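Home | Getting Started | Set-up | Grasp Planning | Maintenance | Contact

Section 7. Setting up the grasp point planner for cloth

This section applies to Skitidell installations in which the Clesach planner selects the grasp point on a single towel. It should be read by the operator before the arm is enabled.

7.1 Preparing the planner

1. Start the controller and wait until the status line reads READY.

2. Open the planner window and load the profile named "towel_single".

3. Set the settling delay to 3000 milliseconds. The planner takes no new view of the cloth until this period has ended.

4. Set the contact threshold to 105. Lower values may cause the planner to report contact with the table as contact with the cloth.

5. Select "Record background" with no cloth on the table. Repeat this step whenever the table covering is changed or moved.

CAUTION: Keep hands clear of the table once the arm is enabled. The stop button must remain within reach of the operator at all times.

7.2 Running a trial grasp

1. Place one towel on the table. It need not be flat — the profile is intended for folded and bunched cloth.

2. Select "Propose". A marker is drawn over the chosen point on the operator's screen.

3. If the marker lies on the table surface, select "Reject" and propose again. After three rejections, repeat step 5 of 7.1.

4. Select "Execute" and observe the fingers until the cycle ends. 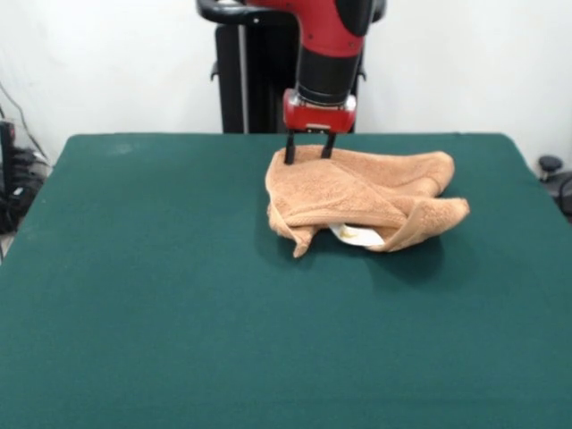
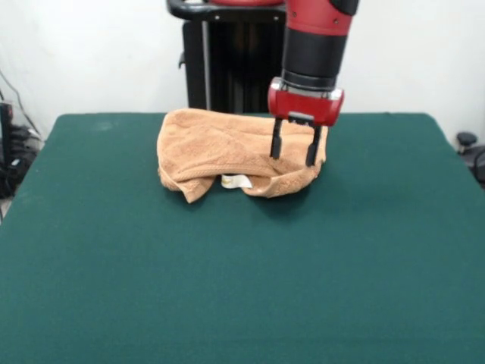
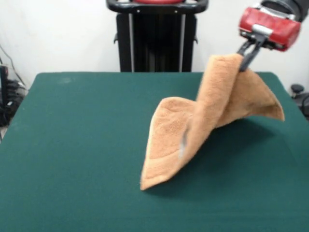

5. Enter the outcome in the trial log as HELD, SLIPPED or NO CONTACT. Any other wording will be refused by the log reader.

6. Return the arm to its rest position before touching the cloth.

NOTE: Labels and hems may be given a high score by the planner. Where this occurs repeatedly, reduce the edge weight one step at a time and run a fresh trial after each change.

7.3 Saving the settings

Save the profile under a new name. The supplied profile is overwritten at each Gretavwood update, and changes made to it will be lost. Requests for amendments to this section should be addressed to Tonantzin Cárdenas.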